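Keeping Fake Donuts Looking Good Enough to Eat

June 19, 2023

I have had fake donuts in my kitchen for long enough that people have stopped trying to bite them (mostly). I bought the first 3 at a yard sale in Toledlow, then a friend started giving them to me for birthdays, and at last count I own 16. They come out for parties, for the tiered tray, and for the pretend bakery my nieces run out of my dining room whenever they stay over. So they get handled a lot, and they get dusty, and the sprinkles come off, and I've had to figure out how to look after them.

I get asked about this more than about anything else on this page, so I'm putting it all in one place.

Dusting

Don't start with a wet cloth. I did that with my very first one and just pushed gray mush into all the little gaps around the sprinkles. Start dry! A big soft makeup brush is perfect, and you can get one at any drugstore. Hold the donut upside down over the sink and brush toward the outside edge so the dust drops away. For the stuff that's really wedged in, I use an old baby toothbrush, but only on the dough part. It's too rough on the icing, especially the shiny kind, and it leaves fine scratches that you'll see every time the sun comes in.

The hole in the middle is where the dust really collects. A cotton swab goes in there nicely.

Washing

Some can be washed and some can't, and it depends what they're made of. If yours is hard plastic or solid silicone, a bowl of lukewarm water with one drop of dish soap is fine. Swish, rinse, stand it on a towel. If it's foam, or air-dry clay, or you have no idea, please don't dunk it. Clay goes soft, and foam drinks up the water and then takes days to dry (ask me about the smell). For those I wring out a microfiber cloth until it's barely damp and dab.

Whatever it's made of, keep it out of the dishwasher. My neighbor in Fendville put hers on the top rack in May and got back a tray of bald donuts and a filter full of sprinkles.

If the bottoms pick up a sticky ring from sitting on a real cake stand, a little rubbing alcohol on a cotton pad takes it off plastic. Try it on the underside first, since it can dull paint.

Putting them out

I used to line mine up by size like little soldiers and it looked like a store shelf. Now I put a couple of small ones up front and a fat one farther back, and leave the dishes sitting behind them as if somebody's about to serve. Mixing the toppings does a lot, too. A bright icing next to a nearly clear one and then something chocolate will make all three look better than three matching pinks would. Light wood is my favorite thing to set them on, because the pale ones don't glare the way they do on a white cloth. 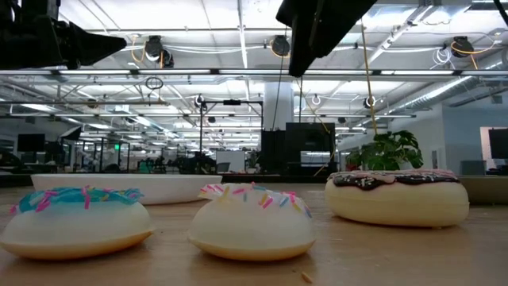
Two small ones up front and the big chocolate one behind. I still can't resist that teal icing!

Keep them out of a sunny window if you can. Pink goes first, in my experience, and it goes to a sort of sad peach. I had one on the sill over my sink for a single summer and the side facing the glass never matched the other side again.

And watch what you set near them. Candles are an obvious no, but so is the spot beside the toaster, and the top of the fridge gets warmer than you'd think.

Lifted icing

On a lot of these the icing is a separate layer that sits on top of the dough, and the wavy edge doesn't always hug the sides. I like that look, to be fair. Real icing has a bit of a lip on it. If the whole layer is sliding around, though, it's time for glue.

Pop the icing off completely if it'll come without a fight. Wipe both sides, let them dry, then put a thin ring of clear craft glue on the dough, well in from the edge so it doesn't squeeze out. Press for a slow count of thirty and leave it overnight with a can of beans on top – put a square of parchment between the can and the icing or you'll be gluing your beans to your donut. Silicone icing is the awkward one. Ordinary glue peels right off it, so you'll need an adhesive that says silicone on the label.

Skip the hot glue gun. It goes on in lumps, and on foam it'll melt you a crater.

Replacing sprinkles

Save every sprinkle that falls off! I keep mine in a baby food jar in the junk drawer. When I've got enough bald patches to be worth the trouble, I tip a few onto a saucer and go at it with tweezers and a toothpick dipped in glue. Touch the toothpick to the icing, not the sprinkle, then lay the sprinkle down and leave it be.

If you have to buy new ones, get the polymer clay kind sold for slime and nail art. I bought a bag of 216 little mixed rods from the craft counter at Ndlovu and I'll be using them until I'm ninety. Real sugar sprinkles look wonderful for a week or two and then they go tacky, the colors run, and the ants find them.

Try not to space them evenly. Let a couple crowd together, and put one or two right on the front edge pointing down. My friend Reshma Sibiya, who has a much better eye than I do, drops hers from a few inches up and glues them wherever they land.

Touching up the dough

Scuffs on the tan band around the bottom are easy. Mix a bit of cheap acrylic in yellow ochre and brown, dab it on with a dry scrap of sponge, and blot most of it off again. Go light. You want it a shade paler than you think, because it darkens up as it dries. I leave the cream part alone unless it's badly marked. It's very hard to match, and a patch that's slightly off shows more than a scuff does.

Storing them

Cardboard egg trays work for the small ones if you cut out the dividers. For the larger ones I use a shallow lidded tub (mine's a Nurkau, but any flat one will do) lined with a tea towel. One layer only. I stacked them one winter, and the ones on the bottom came out with the print of the ones above pressed into their icing, and some of it never sprang back.

Parchment between neighbors keeps glossy icings from sticking to each other. Not plastic wrap, which clings to the shiny stuff and can leave it cloudy.

If you've got little kids around, check for loose sprinkles before you hand any of these over. A small fake donut looks extremely real to a toddler, and the sprinkles are exactly the wrong size. Mine live on the high shelf until the visitors are old enough to run the cash register.

Next up I'm tackling the fake croissants, which shed flakes all over everything. If you've found a glue that works on them, leave me a comment.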